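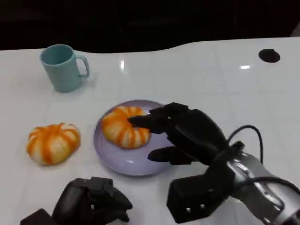 Two pumpkin buns, one on a plate, with a mug

A pumpkin bun is a small, round bread roll shaped and coloured to resemble a pumpkin. The name covers both buns made with pumpkin in the dough and plain buns that only take the vegetable's form. They are sold mainly in autumn, although some bakeries keep them all year as a children's item.

Appearance

The usual pumpkin bun is squat and divided into lobes that run from the centre of the top to the base. A dimple in the middle marks where the stem of a real pumpkin would be. Many are a single shade of orange. Striped buns, in which orange lobes alternate with cream or white ones, are made from two doughs or by colouring part of the surface before baking. Some bakers finish the top with a stem, for which a pumpkin seed, a piece of pretzel stick, a sliver of cinnamon bark or a pecan may be used. Others leave the dimple bare.

Dough

Most recipes call for an enriched yeast dough made with milk, butter, egg and a little sugar. Cooked pumpkin or squash purée replaces part of the liquid and gives a soft crumb and a yellow to orange colour. Canned purée is drier than homemade, and recipes written for one need adjusting for the other. Where a stronger colour is wanted, sweet paprika, turmeric or annatto may be added in small amounts. The pale dough for striped buns is the same mixture without purée, with extra milk to make up the difference.

Shaping

There are two common methods. In the string method, a ball of dough is tied loosely with 4 lengths of oiled kitchen string, crossed underneath and knotted on top, so that the dough swells between them into eight lobes. The string is cut away after baking. In the cutting method, the ball is flattened slightly and snipped around the edge with scissors, leaving the centre joined, and a floured finger or the handle of a wooden spoon is pressed into the middle. The dimple tends to close during the final rise and is often pressed again just before the tray goes into the oven.

Striped buns are generally assembled from wedges of the two doughs set side by side in a ring and pinched together beneath. A weak join can open in the oven and leave a crease or a gap at the centre.

Fillings

Plain buns are eaten with butter. Filled versions may contain sweet red bean paste, custard, cream cheese or spiced pumpkin. Savoury fillings include cheddar and chives. A filled bun is usually shaped by the string method, as cutting may expose the filling.

Serving and storage

Pumpkin buns are served whole, on a small plate, with tea, coffee or hot chocolate. They keep for two days in a closed tin and may be frozen once cool. Steamed versions dry out faster and are best eaten the same day.

Imitations

Pumpkin buns are also reproduced as play food and as display pieces for shop windows, in foam, felt or moulded plastic. Slow-rising foam models are sold as squeeze toys.

See also

Enriched bread
Melon bun
Pumpkin bread
Steamed bun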